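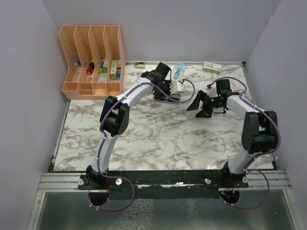
Desconfio de tutoriais de arrumação. Quase todos começam por mandar comprar caixas e acabam numa gaveta fotografada uma única vez, no dia em que ficou bonita. Por isso demorei a escrever sobre a papelada miúda, os blisters e os pacotinhos que se acumulam em qualquer mesa de trabalho. O organizador de plástico cor de pêssego, com quatro secções altas separadas por divisórias rendilhadas e quatro caixinhas abertas à frente, é do tipo que se vende como solução para tudo. Não é. Serve bem para coisas pequenas que se usam todas as semanas e mal para quase todo o resto. O método que se segue parte daí.

Antes de começar
Esvazie o tampo por completo. Sei que apetece ir arrumando à volta do que já lá está, mas assim tudo acaba no mesmo sítio de antes. Reserve 50 minutos. Quem promete dez está a contar só com a parte divertida.

Passo 1: separar por embalagem
A maioria dos guias manda separar por categoria: escritório, farmácia, costura. Na prática passa-se meia hora a decidir se um corta-unhas é higiene ou ferramenta. Separe pela forma da embalagem. Caixas de cartão para um lado, blisters para outro, saquinhos moles para outro, e as peças soltas no fim. O critério é feio, admito, mas decide-se depressa.

Passo 2: as secções altas
As caixas de cartão entram primeiro, de pé e encostadas à divisória. Os saquinhos ficam à frente delas, para não desaparecerem no fundo. Se uma secção só fecha a visita à força de empurrões, está cheia: tire uma coisa. Não acredito em etiquetas aqui. Usei-as desde maio num organizador da Ukura e ao fim de pouco tempo já nenhuma correspondia ao conteúdo.

Passo 3: as caixinhas da frente
Deixe-as vazias até ao fim. São o lugar mais acessível e, por isso mesmo, o primeiro a encher-se de tralha. Só devem receber o que se pega com dois dedos: clipes, borrachas, uma pen.

Passo 4: o que não cabe
Blisters compridos e cartões largos raramente entram sem dobrar. Não dobre. Ponha-os deitados ao fundo da mesa, e decida sobre eles no dia seguinte. A Wanance vende umas bandejas para isto; experimentei uma e voltei a usar a tampa de uma caixa de sapatos.

Passo 5: o estojo plano
Para as peças que se perdem, prefiro um estojo baixo com tampa, retangular, que assente bem no tampo. O que se vê na fotografia abaixo tem tampa rosa-clara e interior azul-claro, cores que não escolheria, mas distinguem-se ao longe. Abra-o no meio da mesa, com espaço livre dos dois lados, e só depois o encha. 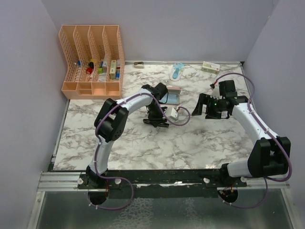

Passo 6: a revisão
Passados 12 dias, volte a olhar. O que não saiu do lugar vai para uma gaveta ou para o lixo. Se nesse dia o tampo estiver outra vez coberto, o problema é a quantidade de coisas, e nenhum organizador o resolve.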